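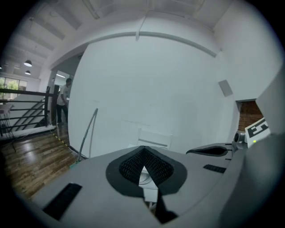
How much of the brick do we leave showing on the white wall? Only the rectangular opening; the rest stays plain.

September, 4 pm. Went over the wall again with Recep Ateş. Mortar joints in the opening to be brushed out, then one coat of the Drovlow sealer, test patch first. Vurero wanted 300 for a ready-made trim, so we cut our own. Small white plate: check whether it sits square before painting. Wall paint is the Grammont matte, 4 liters left, should cover it. Bent rod goes back to Akbulut. Still to do: sweep brick dust, order filler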